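Bench notes > Small hardware > Tins and locks

Started on the Cinnamoroll tin, the one with the pale green teacup on the character's head. 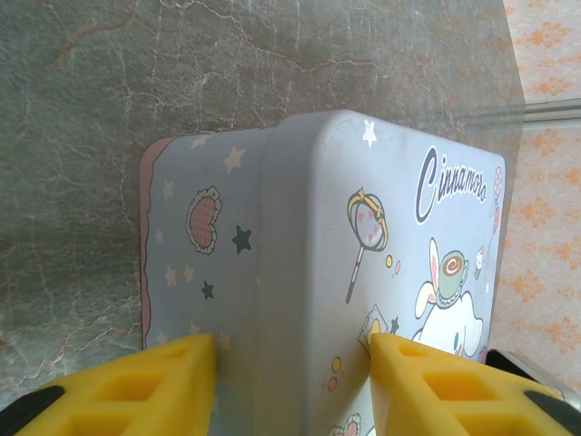
Davport, July

Want to know if a hasp this light is worth a padlock. Spare tin is in drawer 4.

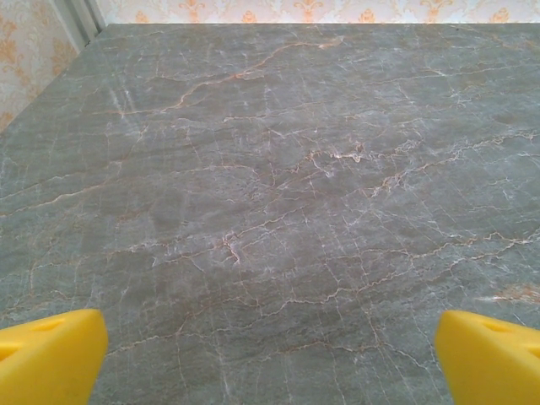 Wiped the top with Ellivent first. Grit marks the paint.

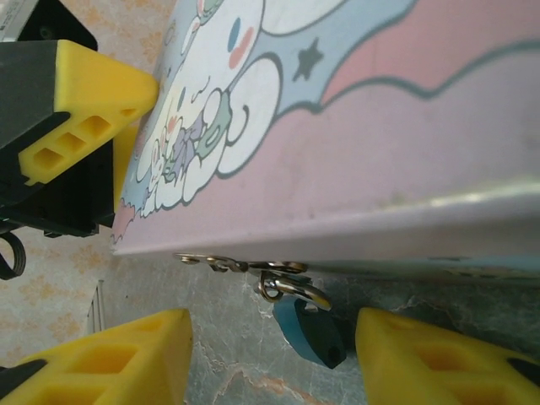

Iman Gaber wants the hinge side checked too. Ordered spare shackles from Peñalver, part 742.

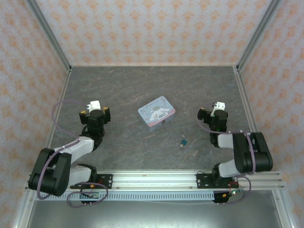 Plan is 200 open-and-close cycles. The teal padlock is off and lying by the tin with its keys, so label those before they go in a drawer.

28 shares · 4 comments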